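Ticket: Lasa arm, card pick task, episodes dropping out of the set
Opened: November 2020
Status: open, waiting on a second batch

Hi again! So I'm back on the card holder task for the Iltitz set and I'm losing way too many episodes. The uploader wants 90 good ones before it'll let me start training, and after a whole afternoon I had maybe half of that. The rest got thrown out with "no grasp found," even ones where I watched the card come up fine.

First thing I tried was restarting the logger (of course). No change. Then I went through the rejected ones by hand, and they nearly all stop being labeled right when the fingers get down close to the sleeve.

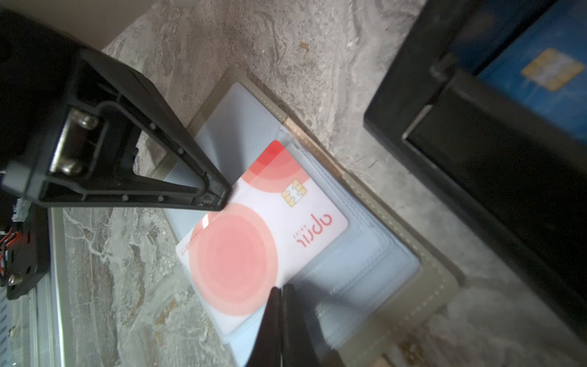 Wrist cam, white and red card in the clear sleeve, finger tip almost at the card. Note the glare on the left.

My guess is the labeler sees that bright spot on the plastic and loses the card's edge — the white card on a pale holder can't be helping either. I turned the exposure down to 3000 and replayed 4 of the bad episodes' start positions. Got 3 accepted, which is a lot better than I was doing before!

Still not sure about two things. Does changing exposure halfway through mess up the set, so that I should redo the early ones? And can I keep the holder tilted like this? I've been turning it a bit between episodes to get some variety, but the Lonetti notes only show it square to the arm.

I'll leave the old episodes where they are until I hear back — please don't purge the rejects yet, I'd like to run them through again.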